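Sanddale diary: the damson jam, and other slow business

16 Oct 2021
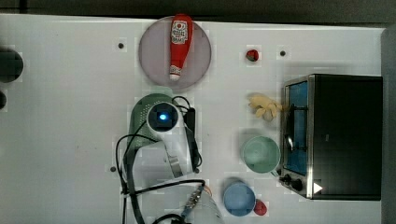
4 min read

I had meant to write this up last night, but I sat down in the good chair with a cup of tea and woke up two hours later with the tea stone cold and the lamp still on, so it will have to be tonight instead.

The great event of the week has been the damsons. Hanna Hrynyshyn rang while I was still in my slippers to say that her tree had gone quite mad this year, and would I please come and take some before the wasps had the lot. I took two buckets and thought I was being greedy. She laughed at me and went back in for a third! We picked all morning, with Hanna up the ladder (she will not let anyone else go up it, she says she knows its moods) and me underneath with my sleeves pushed up, getting hit on the head every so often. My good grey cardigan will never be the same.

I got 26 jars out of it in the end. I'd forgotten how long damsons take, because of the stones. You can sit and cut each one out, and I did that for my first batch and thought I would go out of my mind, or you can boil them whole and fish the stones out as they rise. I did the rest that way. I am fairly sure I missed a few, so anyone who gets a jar from me had better go gently with their toast. The kitchen window steamed up so badly that I didn't see Taras at the back door, and he stood there knocking for a good while before I heard him over the radio.

He had come about the allotment. The council has put the rent up again, by £15 this time, and Taras is very cross and wants us all to sign a letter. I said I would sign it, and I will, though privately I think it is still a fair price for what we get, with the water laid on. I didn't say so. He had mud up to his knees and I gave him the scrapings of the pan on a slice of bread, which cheered him up no end.

He stayed to tell me about his leeks (rust, again) and then about his brother-in-law's new boiler, and then somehow about the winter when he lived at Plondby and the harbour froze. I had heard the harbour story before but it gets better every time – there is a dog in it now, and I am certain there never used to be a dog.

After he'd gone I walked down to post Matvii's birthday card. I always mean to send it early and I always end up at the box five minutes before it's emptied. The lane was lovely, all the beech leaves turned at once, and someone had left a box of windfall apples on the wall with a note saying to help yourself. I did, though heaven knows what I want with more fruit. They'll do for a crumble, or for Volodymyr, who is coming to stay and can get through a whole crumble on his own if you leave him alone in a room with it.

I must make up the back bedroom before then. The mattress wants turning and I can't do that by myself any more, so I shall ask Arsen when he brings the logs. I need to find the blue blanket too. I had it in April, I know that much, when the boiler packed up and I was wearing everything I owned, and since then it has simply gone. I've been through the airing cupboard twice and the chest on the landing, and found three odd pillowcases and a hot water bottle I'd given up on, but no blanket.

Supper was nothing much, an omelette and chips, and I'm afraid I had ketchup with the lot. Mother would have had something to say about that. She never allowed it on the table when we were small – it was gravy or go without – and I still feel slightly wicked reaching for it. I had a spoonful of the new jam afterwards on a cracker with a bit of cheese. It has set beautifully, a touch on the sharp side, which is how I like it.

Labels tomorrow, if I can find the pen that doesn't smudge. And I must return Hanna's buckets, and take her a few jars, and ring the chimney sweep. It's started to rain now and I can hear it on the porch roof, so I'll leave this here and go round and shut the windows.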